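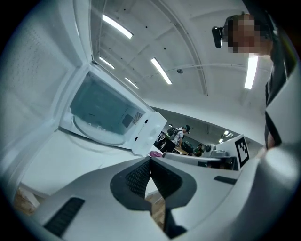
April, kitchen corner notebook, microwave pages

Started at 9:40, coffee in hand, very happy to finally get a whole morning on the microwave. Everybody on this floor uses it and everybody has a theory about it, and the theories don't agree. Mine going in was that the middle of the plate stays cold and the rim gets too hot. Reiko Onishi says it's the back left. We wrote both down before touching anything so neither of us could pretend later.

First, cleaning. I didn't want to map heating in a cavity with last week's soup on the walls. Bowl of water with a good slosh of white vinegar, five minutes on high, door kept shut for another five. Then everything wiped with a damp cloth, top first. The ceiling of the cavity was the worst part by a long way. There was a brown spot up there that I had taken for a burn, and it was tomato. Came right off. I was more pleased about that than I can justify.

Turntable out, washed in the sink with dish soap, rinsed, dried, back in. Roller ring underneath had a grain of rice jammed against one of the wheels. I bet that's the clicking people have been complaining about. Ran it empty-handed, so to speak, with just a mug of water in it for load: no click. Lovely smooth turn now.

Vent grille on the right inner wall: only wiped the face of it. Did not poke anything through the holes and please don't, whoever reads this next. The cover next to it I left completely alone. If that ever looks scorched or starts to spark, stop using the oven and tell Reiko.

Door: the perforated part holds on to grease in a way that a flat surface doesn't. Soft toothbrush with a drop of soap did it, then a dry towel. Also went along the edge where the door meets the body, because crumbs there keep it from closing flush. And inside the latch openings with a dry cotton swab, nothing wet.

10:30, heating tests

Used the plain mugs from the Clisico box, the ones with straight sides, since the odd mugs in the cupboard are all different thicknesses. Rating is 800 W according to the manual in the drawer. I'd like to know how much of that ends up in the water.

Test 1. One mug in the center of the turntable, tap water, 60 seconds on high, stir, read with the probe. Came out at 39 C. Repeated with fresh water and a fresh mug and got 39 again, which made me grin. I never get a repeat that clean.

Test 2. Same mug type, same fill, at the rim of the turntable. 52 C! Same minute, same power. So the rim is much better than the middle, and I think that settles what most of us have been doing wrong with single mugs and small bowls. Put it off center and let the turning do its job.

Test 3. Reiko's back left theory. You can't really have a back left with the turntable going, so we took the ring out and set the plate straight on the floor of the cavity to keep it still. Damp paper towel laid flat on a dinner plate, grated cheese on top in an even layer. The cheese was the Hayashi one from the shared shelf (replaced it at lunch). Short bursts, 15 seconds each, looking after every one.

Result is beautiful. Two clear melted patches, one toward the back left exactly where Reiko said, and a smaller one forward on the right. Between them a stripe that was still cold, loose shreds after four bursts. She was very gracious about it and only mentioned it twice before lunch. I drew around the patches on baking paper and taped the drawing on the facing page. The tape is already lifting, needs glue.

So both theories hold up, hers with the plate still and mine with it turning. The stripe of cold runs through the center, and the rotation spreads everything out except the center, which stays in the same poor spot the whole time.

Note for the record, turntable ring went back in right after and I checked that it turned. Don't run it for real food without the ring.

11:50, leftovers

The part I was looking forward to. Rice from yesterday, one cup portions, in the Zokex tubs with the lids resting on top and not snapped down.

a) Heaped in the middle of the tub, two minutes, tub in the center. Hot skin, cold heart. Exactly the lunch everyone complains about.

b) Pressed into a ring with a hole in the middle, tub in the center, two minutes. Huge difference. Even all the way around, one slightly dry bit on the outside edge.

c) Ring again, a spoonful of water sprinkled over, ninety seconds, then one minute standing with the door closed. Best of the lot. Fluffy, steaming, no dry bit. Both of us ate the sample, so there is nothing left of it for the afternoon people, sorry.

d) Heaped, but tub at the rim. Better than a, not as good as b.

Standing time matters far more than I had given it credit for. I put the probe in c at the moment it stopped and again after the minute, and the cold spots had come up while the hot edge had dropped. I've been opening that door the second it beeps for years.

Soup: bowl of lentil, covered with a plate. Stirred once halfway and it reached 96 C at the hottest point, which is more than anybody needs and it did spit. Next time lower power. At half power for longer it came up gently and the inside of the oven stayed clean. I want to try the same with the tomato soup, because that's what makes the mess on the ceiling in there.

One frozen bread roll, wrapped in a barely damp paper towel, 25 seconds: soft and great. The same roll at 40 seconds: could have been used to prop the door. No repeat done.

1:15, bits and pieces

Wiped down again after the soup. Took two minutes because it was fresh. Compare that with this morning! I'd love it if we got into the habit of a quick wipe straight after anything that spits. I'll hang a cloth on the hook by the sink, the green one, and it's for the microwave only.

After the steam tests there's always a bit of water left on the glass. It doesn't hurt anything but it dries to spots. Leave the door open for a few minutes at the end of the day and it clears, and the smell goes too. The smell this morning was mostly old popcorn and was gone after the vinegar round.

Popcorn setting: tried one bag of the Arna kind. The preset ran too long for it. Stopped it by ear when the pops slowed to a couple of seconds apart and hardly any kernels were left over. Presets are guesses, use your ears.

Door wide open needs more room on the left than I had allowed. The paper towel holder was in the way of it, so I moved that along the counter. If you move it back, please check that the door still swings all the way.

Things to copy onto the card for the wall (keep it short, Reiko has the nicer handwriting):

Small things go near the rim of the plate.
Make a hole in the middle of rice, pasta, mash.
Cover it loosely.
Stir halfway, then let it stand a minute.
Wipe up spills while they're warm.

Still to do

Two mugs at once, opposite each other, against two mugs side by side. My guess is opposite wins by a little. Reiko says no difference.

Cheese map again at half power. I want to see if the patches are in the same places or if they just grow more slowly.

Weigh the water properly next time. I filled to the line by eye today, and the repeat in test 1 may have been luck.

Glass bowl against ceramic bowl with the same soup. The ceramic one with the speckles gets too hot to hold while the soup is still cool, and I'd like numbers on that before I suggest it gets retired from lunch duty.

Buy cheese.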